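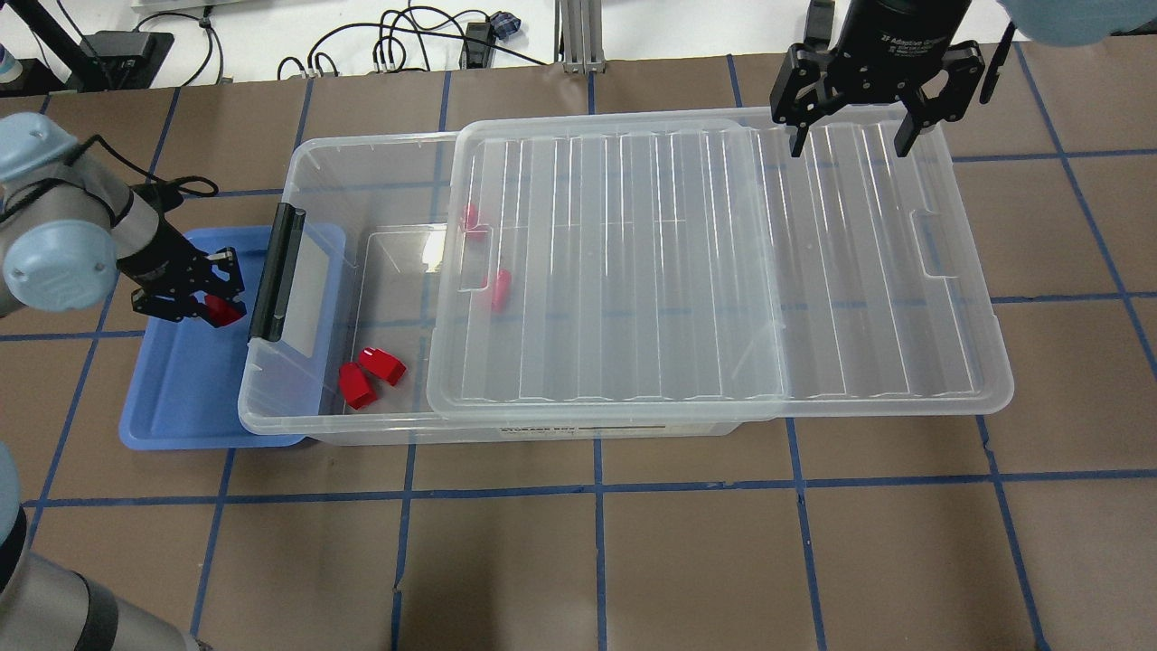
Mirjam Kaufmann wrote in to ask whether a man who hasn't suggested a second date after a month is shy or just not interested. She gets the first answer, and the rest follow.

Home | Dating | Living Together | FAQ

November
By the Clumar desk

Is he shy?
Possibly. But shy people manage to book dentists. After a month I'd stop waiting and ask him once, in plain words.

Do compatibility scores mean anything?
I doubt it. Gilel gave me a 152-question form and matched me with a man I had already divorced. Its people call that a success. I'd like to see what they count as a failure.

Is a paid matchmaker worth it?
Krawczyk quoted me 425 pounds for two introductions. Ask what happens if neither turns up. I asked, and was sent a brochure.

Don't opposites attract?
For a weekend, perhaps. Then someone has to decide when the heating goes on.

My friends say I'm too picky. Am I?
Ask them what they'd have you drop. If it's height, fair enough. If it's being spoken to kindly, keep your list and see a bit less of those friends.

Should I tell a new partner about past relationships?
Some of it, when it comes up. I don't believe in the full confession on date three, whatever the Hurnik podcast claims.

Can you answer my letter privately?
No. Letters are read, and a few end up on this page with the details changed if you ask.

Print this page | E-mail this to a friend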